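Bremard slotted bench top, aluminium
Order code 1716

A flat work surface built from slotted aluminium, for people who repair, strip or test small equipment and want to fix things down while they do it. The slots take standard T-nuts, so clamps, stops and fixture plates can be moved along and locked wherever the job needs them.

The top is supplied on its own or with the Gristari leg set. It will also sit on an existing bench, provided the bench is level and can carry the weight.

Details
Material: aluminium
Height with Gristari legs: 1101 mm (standing height)
Slots: open at both ends
Supplied with: 3 end stops, hex key, fitting sheet
Not supplied: clamps, fixture plates, earth lead

Uses
Most of these tops go to computer repair rooms and school workshops. A desktop case can be laid on its side with the cover off, leaving memory, expansion cards and drives within reach. Fixture plates can stay bolted next to it to hold parts between steps. For work on live boards, fit an earth lead (code 167) and use a wrist strap. Bare metal conducts, so never lay a powered board straight on the top.

Care
Wipe with a damp cloth and mild soap. Brush out the slots now and then, as dropped screws tend to collect there. Do not use scouring pads or oven cleaner. 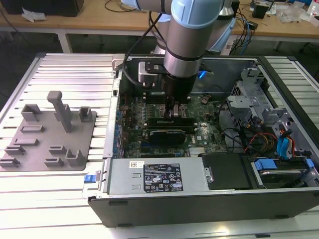
Slotted aluminium top with an open desktop case on its side and a grey 3D-printed fixture plate to the left. Computer and plate not included.

Delivery and returns
Tops are sent flat on a pallet and need two people to lift. Check the packing before signing and note any dents on the driver's sheet. Unused tops can be returned in the original packing. Tops cut to order cannot.

For cut sizes and school orders, ask for Tshepo Matlala at the trade counter. Spare stops and T-nuts are listed under Droltari fittings.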